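Juice groove up or juice groove down?

Cutting Boards and Knives > General

countertop_carla
Started this topic

Okay, settle something for my household. We got a bamboo board in June, the kind with a groove running all the way around one side and a flat face on the other. My husband insists the groove side is for meat and the flat side is for everything else. I have been using the groove side for everything, bread included, and now I get crumbs packed into the channel that I have to dig out with a toothpick. He thinks this is hilarious.

So which way up does yours live? And does anybody oil bamboo? The paper that came with it said yes, my sister says it's a waste of oil.

parsnip80
Your husband's right, sorry! Groove for roasts and watermelon, flat for bread and onions. I keep mine flat side up all week and flip it when there's a chicken.

On oil: yes. Once a month, food grade mineral oil, leave it overnight, wipe it off in the morning. Mine was from Clirnis and it's held up fine for years with that and nothing else.

DrorkellFan
Disagree on the flipping. If you cut raw chicken on one side and then turn it over, whatever ran over the edge is now between your board and your counter. I'd much sooner have two boards. I have a plastic one for meat that goes in the dishwasher and the bamboo never sees anything but vegetables and bread.

parsnip80
I wash the board before I flip it back, I'm not an animal.

DrorkellFan
Didn't say you were! But you're flipping it before you wash it too, when you go from onions to chicken in the same meal. Then the onion side is down on the counter and the chicken juice is headed for it. I've done it myself, and that's how I ended up with the plastic one.

Ettore De Luca
Hello all, long time reader. I cooked in restaurants until my knees gave out and I have opinions about this, so bear with me.

The groove is only good for what it can hold, and on most home boards that's a couple of spoonfuls. Rest your roast on a plate for fifteen minutes before you carve and you will hardly need a groove at all. People carve straight out of the oven and then blame the board when it floods.

Bamboo is also harder on a knife than maple. I can feel it in the edge after a week or two. If you have a nice knife, think about that before you worry which side is up.

stovetop_jen
Oh no, here comes the bamboo and knives fight again lol

I've used bamboo with a cheap Fostar knife for ages, I sharpen it when tomatoes start to squish, and life goes on. Not everybody has a knife they need to protect.

Ettore De Luca
Fair enough. With a cheap knife I would do the same.

countertop_carla
Thank you all, this is more than I bargained for! I have read the whole thing out loud at dinner and he is unbearable now.

New question though. The board slides. We have white marble counters (they came with the house, I would never have picked them, every lemon is a crisis) and the board skates around when I chop anything hard like squash. Do you put something under it?

parsnip80
Damp dish towel, folded once. Or a damp paper towel if you're out of clean ones.

stovetop_jen
Second the towel. I also tried those little rubber corner feet and they came off in the sink within a week.

DrorkellFan
Towel yes, but PLEASE pick it up when you're done. A damp towel trapped under a board all afternoon is how you get a board that cups. Mine rocks like a little boat now -- I use it for cheese.

Abdul-Rahman Gbeho
We also have bamboo on marble, so I feel your pain about the lemons. Ours sits with the groove facing up, full time. I know I'm going against the crowd. My reason is the marble: I cut a lot of citrus and tomatoes, and I want the juice caught before it gets to the stone. The channel on ours goes around a rounded corner and sits in a bit from the edge, so there's a narrow border of wood outside it. That border does get grubby if you don't wipe it.

For crumbs in the groove, skip the toothpick. Run an old soft toothbrush along it, then tip the board over the sink and tap. 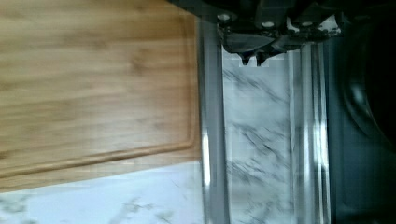
stovetop_jen
Ooh that's a pretty board. What do you put on it? Mine went dull and kind of fuzzy after the first month.

Abdul-Rahman Gbeho
Thanks! Mineral oil first, then a board cream with beeswax in it, buffed with an old T-shirt. If yours is fuzzy, wet it, let it dry completely, and go over it lightly with very fine sandpaper before you oil. I used 300 grit and it was fine.

parsnip80
Okay, groove up for citrus on marble, I can live with that. Still flat side for bread.

countertop_carla
The toothbrush works SO much better than the toothpick. I've ordered oil and I'm putting a towel under the board tonight. He still gets to be right about the meat -- I'm keeping it groove side up anyway, on account of the lemons.

DrorkellFan
Get the plastic one for chicken!

countertop_carla
Fine, fine, it's on the list.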